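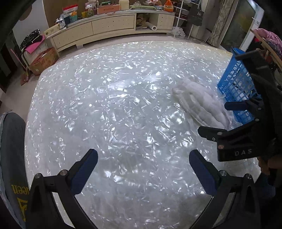 One visitor to the Mesden open day asked whether the cloth task would be as easy for someone who had never held the grippers, and several others wanted to know the same. We had no data on this before Mon 28 June.

Figure 1. Two hand-held grippers at the table, with the white cloth and the blue basket.

4.2 Visitor trials

During the open day, 72 visitors tried the grippers and made 294 attempts. Each got a short demonstration first. Their recordings were stored apart from the 2,396 made by trained staff in January and were not used to train the Skillov model.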